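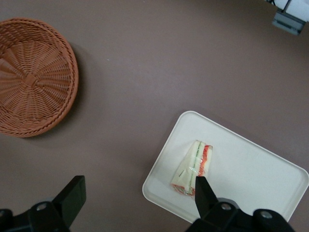 Fig. 1. Wrapped sandwich wedge on a tray, wrist view, with the basket at upper left.

Session 3: Reading a vendor offer. The Dralport snack counter package

Bring the Prakard comparison sheet and your notes on grippers from last session. The brochure text is in the course folder. Read it before you read these notes, then read it again with a pencil.

What is being sold

Dralport offers a two-arm counter cell on a monthly service plan. The brochure promises that it will "pick, pack and serve any counter product". The word to underline is "any". The contract annex replaces it with "products on the approved list", and the list is drawn up after installation, by Dralport, once the customer has signed.

The brochure also gives a figure of 2,000 picks between service visits. We are not told what counts as a pick. If a sandwich is lifted, dropped and lifted again, is that one pick or two? A failed attempt wears the fingers just as much as a good one, so it matters to whoever pays for the fingers.

Soft and wrapped goods

Go back to Fig. 1. The wedge is in clear film with a crease across the front, and the film catches the light. Film like this is awkward for a camera and awkward for a finger. It slides over the bread, so the gripper may hold the wrapper well and the food badly. Touching an item is also a long way short of delivering it in a state someone would buy. Ask for the reject rate by product, and ask who decided what a reject was. 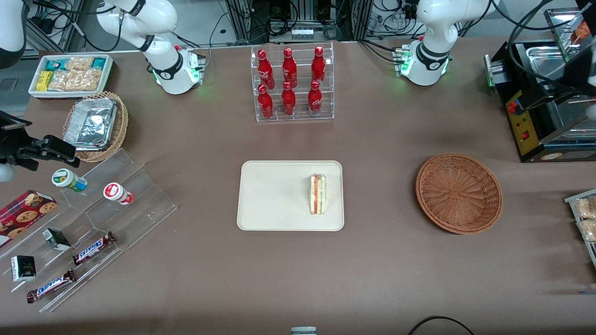 Fig. 2. Counter layout, fixed camera view.

The price of the Dralport plan covers arms, software and remote support. Fixtures are quoted separately, and I would treat them as the main cost until shown otherwise. Look at how much of the layout in Fig. 2 is furniture: the Coca-Cola bottles stand in two rows on a two-tier acrylic rack, and there is a large stepped stand at the left with Snickers bars and small boxes on it. A tidy rack does a good deal of the robot's thinking for it. Brandão, the other supplier on your sheet, at least lists its racks by item and price.

Points for the written review

Does the quoted speed include restocking the racks, and who restocks them?
What happens when a packet is lying on its side?
Is the 31 day trial run on your products or on theirs?
Who owns the pick logs if you move to Pramano at the end of the plan?

Keep the review to 2 pages. Quote the annex by clause number - marks are lost for quoting the brochure alone. Reviews are due in May, before the supplier visit.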